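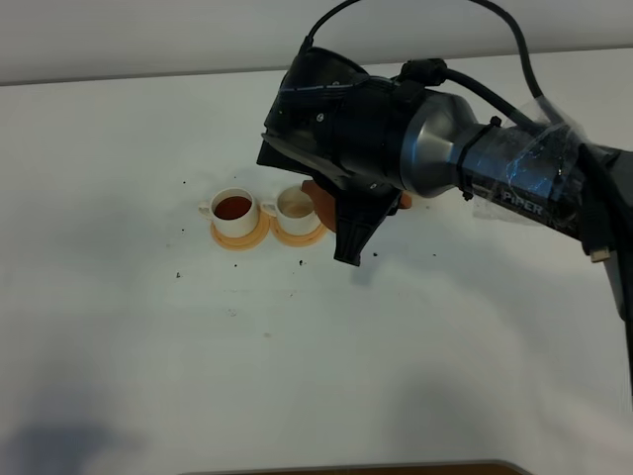

Walk Cycles on Paper: Project Report
Omar Nasrallah, second year, Animation stream, Niltby

What I set out to do

A 45 second hand-drawn short, pencil on paper, one character walking from the ferry dock to her gran's house. Title is Clustosthorpe, name of the town in it. No dialogue. Main aim was to learn walking properly, meaning weight and timing, because my first year film had everybody gliding. The feedback on that one was "looks like they're on casters" and fair enough.

Second aim, get a finished thing by March. Mostly managed.

Planning

Storyboard took one evening, then got redone over the next two weeks after Lapointe (my supervisor) asked why the character was walking at all if every shot was from the waist up. Good point. Changed the dock shot and the hill shot to full figure. The kitchen shot stayed as a close-up as I'd already drawn the background and liked it.

Shot list ended up at 21 shots. Too many for the length, some are barely a second. I'd cut it down a lot if I did it again.

Drawing on twos, so 12 drawings a second. I'd budgeted 600 drawings including redos. Did not keep to that.

The walk

Started from the standard four poses: contact, down, passing, up. Copied the timing from the class handout and it worked but she looked like a toy soldier. Filmed myself on the stairs outside the library carrying a bag of groceries and stepped through it. Main thing I noticed was how late the shoulder follows when one arm is loaded. Also that the head hardly moves up and down compared to how I'd been drawing it. I'd been bouncing the head nearly the full height of the hips.

Version 2 had less bounce, more lean. Version 3 added the bag, drawn on a seperate layer of paper with its own arc. Version 3 is what's in the film.

The hill was harder. Tried tilting the flat walk and just rotating it. Doesn't work, she looks like she's about to fall backwards off the page. Redrew from scratch with the contact pose much shorter and the back knee bent through. Ten days for one shot. It's the best shot in the film.
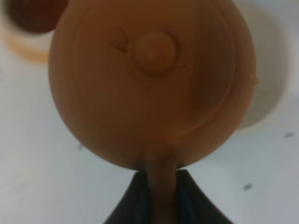
Line tests were done every night I drew, scanned low res and dropped into Detulura to play back. I would recommend this to anyone starting. First month I waited until a shot was finished before testing and had to bin the whole gangway sequence. After that, keys only, test, then breakdowns, test, then inbetweens.

Detulura did crash on export whenever the sequence had a held drawing at the very end. Workaround is to duplicate the last one and trim it after. Took me far too long to work that out.

Colour

Plan was full watercolour. Dropped. Went with grey pencil and one flat colour, the red of her coat, added digitally. The fill kept leaking wherever I hadn't closed the line at the cuff, so a lot of frames were patched by hand. Close your lines.

Backgrounds are still watercolour. They shrank a bit differently when scanned on the old scanner vs the new one, so the house jumps slightly between two of the shots. Left it in. Could be fixed with an afternoon I didn't have.

Sound

Footsteps recorded on gravel behind the rink and on my parents' back deck. Wind is from the class library. No music, which I went back and forth on. The test version with piano made everyone in the crit group say it was sad, and it isn't supposed to be, she's just going for tea.

Footsteps slide out of sync by the end of the hill shot. My fault, I retimed the picture after laying the sound and only moved half the clips.

What went wrong

Paper. Bought one pack of 100 sheets to try, liked it, then the shop had none left in that weight. The second lot is whiter and you can see the change at the dock if you look for it. Levels adjustment hides most of it.

Peg holes. The punch I borrowed was slightly off so early drawings drift to the left. Realigned them one by one in software.

Schedule. Everything after the hill was rushed and the door shot is honest-to-god just four drawings.

Next

Want to re-do the door. Fix the footsteps. Lapointe suggested sending it to the regional student program once thats done, entry form is on the department board and I've got a copy. After that, a run cycle. Probably a dog, four legs, different handout.

Line tests and the exposure sheets are in the project folder, hill shot versions labelled by number, final one is v6 and not v7, v7 is the one with the missing foot.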